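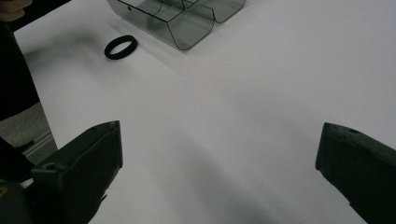 Week 8: Desk organizers, or why I keep going on about dividers

OK, so last time we finished shelving and I promised you small stuff. Small stuff is my favorite! This week it's the containers that sit out on a tabletop all day, and we'll spend most of the session on see-through plastic ones.

Before class, please read the Sarnitz chapter on sorting (it's short, 18 pages, and you can skim the bit about filing cabinets).

Clear or tinted?

I go back and forth on this. Fully clear plastic shows you everything, including the dust and the pen marks. A smoky gray tint hides a lot of that and you can still tell whether a section is full or empty. On a white table the tint also gives the thing an outline, so your hand finds it faster – try it in the workshop and tell me if you disagree.

Compartments

One big section and one smaller one beats two equal halves, at least for the desks I've worked at. Tall things go in the big one. Clips, erasers and all the little orphans go in the other.

Corners

Rounded corners are so much easier to wipe out than square ones. Run a damp cloth around the inside of both kinds and you'll feel the difference right away.

For next time

Empty one container at home and sort what was in it into keep, move and toss. Write down anything you forgot you owned (my record is a Narkura bus ticket and three dead batteries). Bring your list to room 323, and if you have a divided container you like, bring that too – I'll clear the long table.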